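Žydrūnas Pētersons atende à porta da oficina com um pano na mão e pede que esperemos enquanto fecha a torneira. Mudou-se para Flerkimbridge há doze anos, vindo de uma cidade mais pequena, e trabalha desde então com sabão: primeiro em casa, depois num anexo emprestado, agora neste armazém que divide com uma encadernadora. Vende sob o nome Sosero, que era a alcunha da avó.

"Aprendi com um livro mau", conta. "As receitas tinham erros nas quantidades de soda. Deitei fora as primeiras fornadas quase todas e passei a fazer as contas eu próprio, com uma tabela de saponificação."

Continua a fazê-las à mão, num caderno quadriculado. A receita base leva azeite, coco e um pouco de manteiga de cacau. Para a fornada de maio pesou 246 gramas de soda cáustica, dissolvida em água fria na véspera. "Sempre a soda na água, nunca o contrário. É a primeira coisa que digo a quem vem aprender. A segunda é que usem óculos, e há sempre alguém que os põe na testa."

O azeite vem de uma cooperativa que lhe guarda os lotes com acidez demasiado alta para a mesa. O coco compra-o à Gotix, um armazenista que só entrega da parte da manhã. Quando se pergunta pelo preço, faz uma careta. Há três anos pagava metade, diz, e durante algum tempo tentou baixar a percentagem de coco na receita. O sabão ficou mole e fazia pouca espuma. Voltou atrás e subiu o preço de venda.

"Perdi clientes, claro que perdi. Uma loja escreveu-me a dizer que por aquele valor preferiam um sabonete francês. Respondi que compreendia."

A parte da cura é a que mais custa explicar às lojas. Um sabão de processo a frio pode ser cortado ao fim de um ou dois dias, mas Pētersons só o embala passadas seis semanas. No caso do sabão só de azeite, espera seis meses. As barras ficam em estantes de ripas, viradas de tempos a tempos, com a janela entreaberta -- no inverno liga um desumidificador, que faz um barulho de que a encadernadora se queixa.

Cada fornada de cozinha enche três moldes compridos. Corta as barras com um arame esticado numa caixa de madeira que ele mesmo montou e que já foi reparada duas vezes. "O arame de guitarra serve. Experimentei o de queijo e partia." 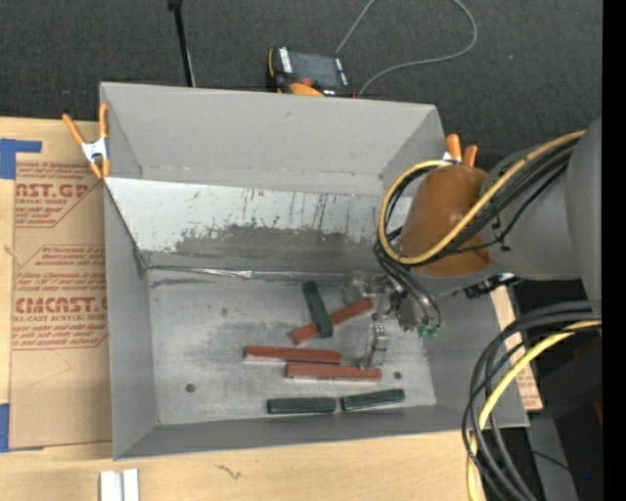
*Blocos castanho-avermelhados e verde-escuros numa caixa de chapa cinzenta.*

As cores são outro assunto em que tem opiniões firmes. Usa argilas, espirulina, cacau, urucum e carvão vegetal, e deixou de usar corantes sintéticos por causa de um azul que mudou para cinzento na prateleira de uma loja. A espirulina também perde cor com a luz, admite, e há clientes que reparam. "Um sabão verde que passa um verão na montra fica castanho. Aviso as lojas. Algumas ouvem."

Com os perfumes é mais cauteloso. Trabalha com cinco óleos essenciais e não pensa aumentar a lista. O de cravinho acelera a massa de tal maneira que uma vez endureceu dentro da panela, e teve de a tirar à colher. O de laranja desaparece ao fim de poucas semanas, a não ser que seja misturado com outro mais pesado. Metade da produção sai sem cheiro nenhum e é essa que se vende melhor, sobretudo a famílias com crianças pequenas.

No ano passado saíram da oficina 599 barras para lojas e 675 para feiras e encomendas diretas. A maior encomenda veio da Kazlauskienė, uma pensão que quis barras pequenas, de 30 gramas, para os quartos. Pētersons aceitou e arrependeu-se a meio do trabalho.

"Cortar pequeno dá o mesmo trabalho e muito mais desperdício. As aparas ralei-as e fiz detergente para a roupa. Ainda o estou a gastar."

Perguntamos se pensa contratar alguém. Responde que já teve uma ajudante a meio tempo, durante uma primavera, e que correu bem até ela abrir a própria marca. Continuam a falar-se e partilham as encomendas de manteiga de cacau. Para já prefere ficar sozinho e recusar alguns pedidos.

Os cursos dá-os de manhã, às dez, com um máximo de seis pessoas. Cada participante leva para casa um molde cheio, embrulhado numa toalha, com instruções para não o abrir antes do dia seguinte. "Abrem todos", diz, e vai pôr água ao lume.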